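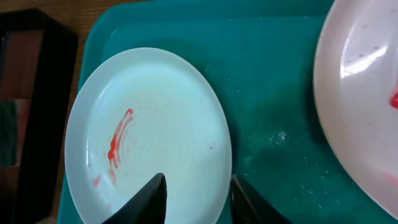

Two used plates on a tray, with a robot's gripper open over one of them.

Can a robot clear the table?

Clearing up after a meal is a job you can probably do without thinking much. You pick up a plate, scrape off the leftovers, and carry it to the sink. For a robot, each part of that job is hard.

First, it has to find the plate. Many robots have a small camera near the hand, or gripper. The camera sends pictures to a computer, and the computer has to work out where the plate stops and the tray starts. Shiny plates make this tricky. A bright patch of light on a plate can look like a hole, or like part of something else.

Next comes the grip. Your hand has four fingers and a thumb, and your skin tells you when something starts to slip. A lot of robot grippers have just 2 fingers and feel very little. They often pinch a plate by its rim. If they squeeze too softly, the plate drops. If they squeeze too hard, it may crack or shoot away.

Then there is the mess. Red sauce smeared on a plate can be slippery, and no two dirty plates look the same. Crumbs on a tray are a different problem. They are too small to pinch, so the robot needs a cloth or a brush — and it needs to know when to stop wiping.

How do robots learn?

They practice. At the Haslam workshop in Palside, a robot called Kusodora tried to lift dirty plates 900 times during May. People guided its arm at first. Later it tried alone, and a computer compared the good tries with the bad ones.

So can machines do chores yet?

Some can. A dishwasher is a machine, and it cleans plates very well, but a person usually has to load it. Robot vacuums can clean a floor if there aren't too many socks on it. Clearing a whole table is still slow work for most robots, and they make mistakes that you would not.

Try it yourself

Ask a grown-up for a plastic plate. Put on a pair of thick mittens and pick the plate up using one finger and your thumb. Now close one eye and try again — it gets harder.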